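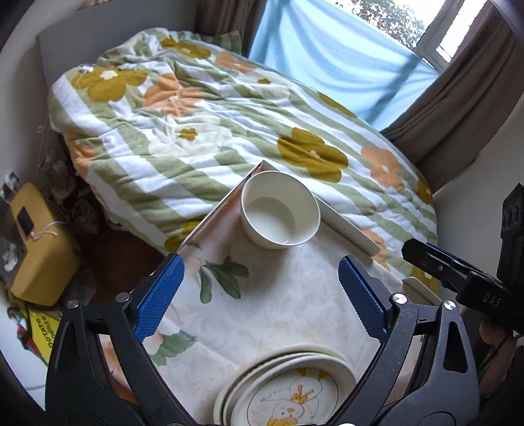

Breakfast and the Early Shift: What Students in Emdale Eat Before Nine
Project report by Tsehay Kumsa and Gadisa Habte
Submitted Dec 1, 2024
Supervisor: Adanech Asfaw

Why we chose this subject

When we were first asked to come up with a topic for our community health project, both of us had the same thought on the bus home, which was that we hardly knew anyone in our year who ate a proper breakfast. Gadisa grew up in a house where his grandmother would not let a child out the door without something warm, and I grew up in one where you grabbed a piece of bread and ran. We are both still standing, so we wondered how much it matters, and who skips breakfast and why.

Our main question was simple: does the time a student has to leave home change what they eat in the morning? We also wanted to know where people eat, because several friends told us they never sit at a table before noon.

How we did it

We wrote a short questionnaire with Ghada Aoun from the nutrition course, who was very patient with our first draft (it had two questions that asked the same thing in different words, and one that made no sense at all). It went out in May to 1,786 students at the Emdale and Lolcombe campuses, and 751 of them sent it back complete. We were delighted with that, as we had been warned to expect far fewer.

We then asked 8 students to keep a food diary for 5 mornings in a row, writing down what they ate, when, and in which room. They were free to write as much or as little as they liked. Some gave us one line a day. One gave us whole pages, including her views on oatmeal, and we enjoyed every word of it.

What we found

The strongest pattern was the one we expected. Students with a long trip to campus were more likely to leave without eating, and most of those said they bought something later in the morning, usually a pastry or a sweet coffee. Students who lived close by were more likely to have cereal, eggs or leftovers from the night before. Leftovers came up much more than we had guessed – rice and stew especially.

Money mattered too, though people wrote about it shyly. Berhanu Fikre, who helps run the Sidora student kitchen, let us sit with him one morning and talk to whoever came in. Quite a few told us that breakfast was the easiest meal to give up when the month got tight, and that they would rather save their food for the evening, when friends were around to share it.

As for where people eat, the diaries were a pleasure to read. The kitchen counter was popular, and so was the bus. Several of our diary keepers had cereal in bed on mornings without a class and wrote about it very fondly. They also wrote longer entries on those days, and they tended to eat more slowly and have a second helping.

What went wrong

We should have asked about sleep. So many people mentioned it in the comments box that we clearly missed something important, and we can't say anything firm about it now. Our diary group was also made up of people we already knew, mostly from the Woldegiorgis residence hall, so they are not a fair picture of everybody. And the word "breakfast" caused trouble. Some students counted a cup of tea and some did not, and by the time we noticed, the answers were already in.

What we would suggest

We would like to see the Sidora kitchen open earlier on exam days, even with only bread, fruit and tea. Berhanu thinks it could be done if the keys were collected the night before. We would also like the next group to repeat the questionnaire in winter, when the mornings are dark, with a proper question about sleep added and tea given its own box to tick.

Our thanks go to everyone who filled in the form, and to the diary keepers, who have been promised pancakes.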